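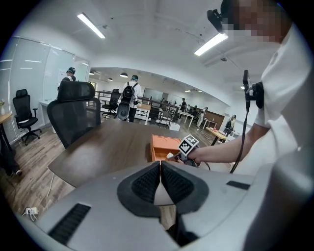 Hello again, and happy May! I've had a lot of mail about last month's piece on desk clutter (thank you, I read all of it, even the one that was mostly about a cat), and the thing most of you wanted was more about tables. Shared tables in particular, the ones in the middle of an office that everybody uses and that slowly fill up with stuff. So this month is tables, with a detour into chairs, because I can't help myself.

Let me start with the wood. I love a dark brown table in an open office. I know the fashion is pale everything, and pale desks do bounce the light around nicely, but put one dark table among them and people drift toward it. An orange box on a dark tabletop shows up from clear across the room, while the same box on a white desk just joins the general mess. I've started using bright boxes for anything that has to be picked up by someone else: keys, badges, the parcel tape, returns. If it's in the bright box, it's on its way somewhere. If it's next to the box, it's anybody's guess.

Corentin Leclerc wrote in from Kerkard to say they tried colored boxes two years ago and ended up with eleven colors and a laminated chart. Corentin, no! One color. Two at the very most, and only if you have two floors. I keep one box per table, empty it at 4 p.m., and whatever is left over goes back to the person who put it there, with a friendly note the first time and a slightly less friendly one after that.

Now, cables. A power strip on the floor with a white cord climbing up to the table is how most of us live, me included. It works fine until you want to move the table six inches to the left. What I do at home is screw the strip to the underside, plugs facing the back, and leave one single cord running down the inside of a leg. It takes me 15 minutes, and ten of those are spent looking for the screwdriver. At an office you should ask before you put screws into anything, so get one of those trays that clamp on. Flividitz makes a wire one that I've had under my own desk since the winter, and apart from a bit of a rattle when somebody slams a door, I have no complaints. Measure the thickness of your tabletop first. I didn't, and mine went back once.

If the strip has to stay on the floor, at least push it in under the table, where feet and chair wheels don't go, and leave some slack in the cord. A tight cord is the one that catches a shoe.

And so to chairs. Black mesh, tall headrest, wheels: you know the kind, and I'd guess half of you are sitting on one right now. They're comfortable, they don't get sweaty in the summer, and they wander! You leave at night with a chair at every desk and by lunch there's one by the railing, one facing the wall, and one parked exactly where people want to walk. I used to go around straightening them like a waiter. These days I just keep a few spares by the glass wall and let the rest roam. The rule I do stick to is that the aisle stays clear, and a chair in the aisle goes to the nearest desk whether that desk wants it or not.

One thing about casters on wood floors. The hard plastic ones that come in the carton will leave marks over time, and the soft ones are cheap to swap in (they pull straight out, give them a good yank). Wipe the wheels while you've got them off. I found a hair tie, a staple and what I'm fairly sure was a lentil in mine.

A few bits of housekeeping before I go:

- The Bergmann clamp lamp giveaway has closed. We had over 1000 entries, which floored me, and both winners have been emailed. Check your spam folder.
- Several of you asked about whiteboards by the desks and whether the old ones can be saved. Next month, I promise. I've got one soaking up various cleaners as we speak — so far the cheapest bottle is winning.
- Trustby are taking back used office chairs again, any brand, as long as the gas lift still holds. You'll need to book a pickup, and they want the headrest taken off first.

Send me your tables! Tidy ones, awful ones, ones with a mystery box that's been there since before you started. Just hit reply, and tell me if it's all right to use your name.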